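Brosto Flood and Storm Cover for Small Workshops

Product code: 196
Underwritten by Sadowski Mutual
Available through brokers and direct from our Mestholm office

Brosto is a standalone policy for small workshops, studios and light industrial units in areas where a standard business package excludes flood or limits it heavily. It can be held on its own or alongside a general business policy from another insurer.

What is covered

Damage to contents, fixtures and stock caused by river flooding, surface water, storm, hail and wind-driven rain. Fixed equipment is covered where it is bolted down or wired in. Portable equipment is covered while it is inside the insured building. The cost of removing mud and debris is included in the contents limit.

Tenants can insure improvements they have paid for themselves, such as partition walls, benches and flooring. Please have the lease on hand when you ask for a quote. We need to know which repairs fall to the landlord.

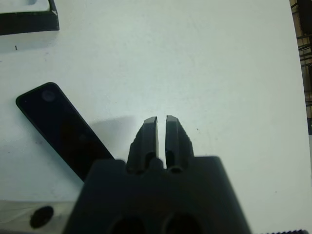

What is not covered

Gradual seepage, rising damp, mould that was present before the policy began, and loss of data. Vehicles and trailers are excluded even when parked indoors. Stock kept in an open yard is excluded unless it is listed on the schedule. Sewer backup is an optional extra and has to be chosen at the start of the policy year.

Excess

The standard excess is $3,000 for each event. Water and wind damage from the same storm count as one event if the damage happens within 72 hours. A lower excess is available for buildings with a raised floor or fitted flood barriers, subject to inspection.

Potport early payment option

Potport is an add-on that pays a fixed part of the contents limit once the river gauge named on your schedule passes an agreed level. You don't need to wait for an assessor. The payment is taken off the final settlement if you go on to make a full claim. If the gauge passes the level and your unit has no damage, the payment is yours to keep.

Each schedule names one gauge. If that gauge is out of service, the nearest working one upstream is used.
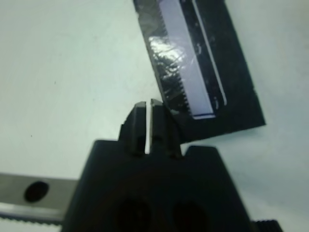
Waiting period

Cover for flood starts 8 days after the policy is issued. Cover for storm and hail starts at once. There is no waiting period at renewal, provided the renewal is paid by the due date.

Preparing a contents list

Claims are settled from the contents list you give us, so it pays to keep it current. Record the make, model, serial number and purchase price of each machine, and keep receipts somewhere other than the insured building. Photos help as well. Note existing wear too: marks and scuffs should be on record before a claim. 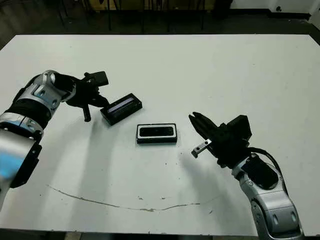
Keep the list by room or by bench, whichever suits the unit. Items worth less than the excess can be grouped under one heading. Paired equipment should be entered separately, with one entry for each item. Tables and benches go under furniture.

Making a claim

Call the claims line as soon as it is safe to enter the building. Move undamaged stock to a dry spot and keep samples of anything you have to throw out, such as carpet or packaging. Emergency repairs can go ahead without our approval if you keep the invoices.

Contact

Quotes and policy changes: Henryk Wysocka, Mestholm office
Claims: Radosław Żak
The office is closed to visitors on Wednesday. Phone lines stay open.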